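How to Get a Thin Cable Off the Middle of a Wood Floor

A cable lying across a wooden floor gets stepped on, catches chair legs and collects dust along both sides. Moving it to the edge of the room takes an afternoon at most, and you do not need to open a wall or drill into the baseboard.

What you need

A tape measure
Painter's tape
Adhesive cable clips, small size (I use the Harb ones, sold in bags of 33)
Rubbing alcohol and a lint-free cloth
A flat floor cover strip for any doorway
Hook-and-loop ties

Step 1. Find both ends

Unplug the cable at both ends before you move it. Put a piece of painter's tape on each plug and write down where it goes. If the cable carries household power and the jacket is cracked or flattened, replace it now. Do not tape over the damage and put it back on the floor.

Step 2. Measure the long way around

Run the tape measure along the wall from one outlet or device to the other, including the inside corners. Go up and over door frames only if the cable is for data or speakers. My front room came to 533 inches along the wall, so the old cable was too short and I bought a longer one from Wornico. Add 2 feet for slack at each end.

Step 3. Clean the baseboard

Wipe the top edge of the baseboard with rubbing alcohol and let it dry. Clips will not hold on dust or fresh wax. If the baseboard was painted in the last month, wait.

Step 4. Place the clips

Start at the end that is harder to reach. Put one clip close to the plug, then one every foot or so, and one on each side of a corner. Press each clip for 30 seconds. Leave them overnight before you hang any weight on them. Dever clips have a softer pad and need a full day.

Step 5. Lay the cable

Push the cable into the clips without pulling it tight. It should curve at the corners, with no sharp bends. Gather the slack with a hook-and-loop tie and keep it off the floor. Do not coil a power cord tightly.
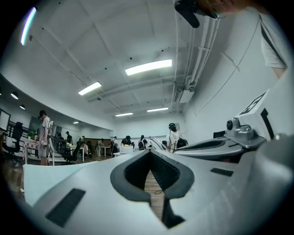
Koltik wrote in to ask whether a rug would do the same job with less work. For a power cord, no: heat builds up under a rug and you can't see wear on the jacket. For a data cable it is safe enough, but the ridge will show and the rug will wear along it.

Step 6. Doorways

Use the cover strip only for low-voltage cable unless the package says it is rated for power cords. Cut it to the width of the opening, tape it down dry, and walk over it a few times in shoes. If it slides, clean the floor under it and use fresh tape. Test both ends before you put the furniture back.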